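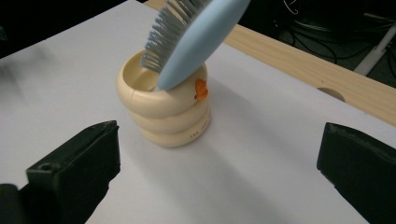 Kurnthorpe Hockey Broadcast Group
Minutes of the August meeting, held in the upstairs room at the rink

Present: Meifang Shi (chair), Fergus Farquharson (play-by-play, and taking these minutes), both of our intermission hosts, the two student engineers, the rink manager for items 3 and 4, and several listeners, who were very welcome and who I hope will come again.

Apologies: our Raditholm correspondent, who was driving a daughter to college and sent a very nice note.

1. Welcome and last meeting's minutes

Meifang opened at 7 p.m. and thanked everybody for giving up a summer evening to talk about ice. She said it had been a good long rest for the voices and she hoped people had used theirs sparingly. The minutes of the spring meeting were read through and agreed, with one correction. I had written that the playoff game at Raditholm ended in a shootout, and it was of course settled in overtime. I have fixed this and I do apologize, especially to the goalie's mother, who was the one to spot it.

Matters arising: the spare headset has been found. It was in the skate sharpening room, on a hook, behind a coat. The older student engineer has put a strip of tape on it with our name.

2. Last season's listening

Meifang had pulled the numbers from Trata, the streaming service we moved to last fall, and talked us through them with great patience. Our best night was the second home game against Raditholm, with 123 people listening at once. A typical weeknight game drew 40. There was a fair amount of discussion about whether 40 was good. One of the listeners pointed out that the bleachers on a weeknight often don't hold many more than that, and that some of the people on the stream are grandparents two time zones away who would otherwise hear nothing at all until somebody called them. I thought this was well put and said so.

The first intermission is where we lose people. They leave when the horn goes and a good part of them don't come back until the middle of the second period. The intermission hosts took this very gracefully. One of them said she would go and make a sandwich too, if she weren't working. That led us to item 3 rather sooner than the agenda had planned, so we simply carried on.

3. The intermission segment

This was the long one, and I will try to be fair to everybody who spoke.

Meifang began by reminding us how the segment came about. In our first season it was a recap of the period, the out-of-town scores and a word about the snack bar. Over time it has grown an opinion portion, and over last winter the opinion portion grew quite a bit and wandered off the ice. There were remarks on the school board, on the new parking rules downtown, on people who drive with their snow still on the roof, and in one game (the 2-2 tie, which many will remember) a rather lengthy piece on what is wrong with young people's music. Meifang had received letters. She didn't read them all out, but she said that some were cross, some were delighted and one was mostly about parking.

The host responsible for most of this, who has been with us from the start and is much loved, spoke next. He said that hockey people like to hear from somebody who means what he says, and that a broadcast with no opinions in it is a weather report. He said he had never been asked to stop. He also said, and I want it in the minutes because it was handsomely said, that he had listened back to a couple of his segments over the summer and had winced at one of them, and that he would be glad of somebody to tell him so at the time.

His co-host said that her own trouble was a different one. She doesn't mind what he says about the power play, or about fighting, or about visors, and she is happy to argue with him on all of those until the Zamboni is off the ice. When he turns to town matters, though, she either has to disagree on something she hasn't looked into or sit there silently, and silence on the radio sounds like nodding. Several people said they hadn't thought of it in that way.

A listener at the back asked whether we weren't in danger of making the thing dull. She said she tunes in for the arguing. Her husband, beside her, said he tunes in for the scores and would like them first. I believe they had talked about this in the car.

I said my piece too, from the booth side of things. When I pick up the microphone again for the second period, I am handed whatever mood the segment has left behind, and last winter that was sometimes a strange thing to skate out into. I would much rather start a period with people hot about an icing call. I also said that the players listen to these recordings afterward, some of them are sixteen, and being told by a grown man on the air that their generation can't sit still is a poor reward for killing off a five-on-three.

The rink manager, who had come in by then with the coffee, said only that anything said about the parking comes to her desk the next morning, and she'd be grateful for less of it.

After a good deal more conversation, most of it friendly, we agreed as follows:

Scores and the period recap come first, before anything else.

The opinion portion stays, and stays lively, and is about hockey. Hockey is to be read broadly - equipment costs, ice time, officiating, the girls' program, how the league does its schedule, and whether the anthem is too slow are all fair game.

Nothing is to be said about a youth player's character, family or haircut. Praise or criticism of a play is fine.

If either host gets a fact wrong, it is corrected in the next intermission, in a plain sentence, without a joke attached.

Meifang will listen to each segment within the week and have a quiet word if one is needed. She asked to be told if she becomes tiresome about it.

The host said he could live with every word of that, apart from the haircuts, which he felt were a matter of public interest. Agreed nonetheless.

4. The booth

The rink manager reported that the booth window will be replaced before the season. The new one slides, which will be a blessing in October and something we'll need to remember to close in January. The shelf below it is also coming out, so please would whoever owns the box of old programs take them home or tell her where they should go. I have a feeling some of them are mine.

She also asked that visiting broadcasters be told in advance which outlet they may use. Last season the Raditholm crew plugged into the one shared with the scoreboard, and we all recall what happened to the clock. I will add a line to the welcome note I send to visiting crews. The older engineer offered to draw a little map, and this was accepted with thanks.

5. Sponsor messages

Dong, the bakery by the bridge, would like to sponsor the intermission for another season. There was real warmth in the room at this. They asked for the same message as before, read by a person and not recorded, and they asked if we could please say the name properly. Meifang has spoken to the owners and will send the hosts a short recording so there can be no doubt.

A question was raised as to whether the bakery had minded the opinion pieces. Meifang said they hadn't complained, but that their message had followed directly on the music speech and she felt a bit sorry about it. In future the sponsor message goes right after the scores, where people are still listening.

6. Away games

We would like to do more of these. The trouble is always the upload at the other end. Raditholm has a decent connection in the press area and a poor one everywhere else, and at the smaller rinks we have relied on a phone propped against a window. The younger engineer has been reading up on what Trata can do with a weak signal and thinks we could send sound only, at a lower quality, and fill in the graphics from home. She will try it out at a preseason game and tell us how it went. If it's bad we will hear it for ourselves, I suppose.

Carpooling to away games was discussed at some length. I will put a sign-up sheet by the skate rental counter. Please write clearly.

7. Training for new voices

Three people have asked to try commentary, among them a former defenseman with a lovely low voice and a retired schoolteacher who knows every family in the league. Meifang and I will sit with them for the preseason scrimmage and let them call a period apiece, off the air. I will bring my old spotting sheets. The advice I was given when I started was to say the score more often than seems reasonable, and I still pass it along.

The co-host offered to spend an evening with the newcomers on pronunciation, which means phoning the other teams' managers beforehand and asking. It takes perhaps a quarter of an hour and parents never forget it. Everyone thought this should be done for our own roster as well, as we have been getting one of our left wings wrong for a full season and he has been too polite to mention it.

8. Any other business

The theme music is to stay as it is. There was a proposal to change it and a warm defense of it, and the proposal was withdrawn.

A listener asked if we could announce the attendance at home games. The rink manager said she'd see what she could do, but that small children who won't stay in their seats make it a rough business.

The coffee fund is low. There is a jar.

Next meeting will be held after the preseason games, same room, same time. Meifang will send word. The meeting closed at 9:15 p.m., though a few of us were still on the stairs talking about visors for a good while after.

Minutes taken by Fergus Farquharson. Corrections to me, please, and kindly ones first.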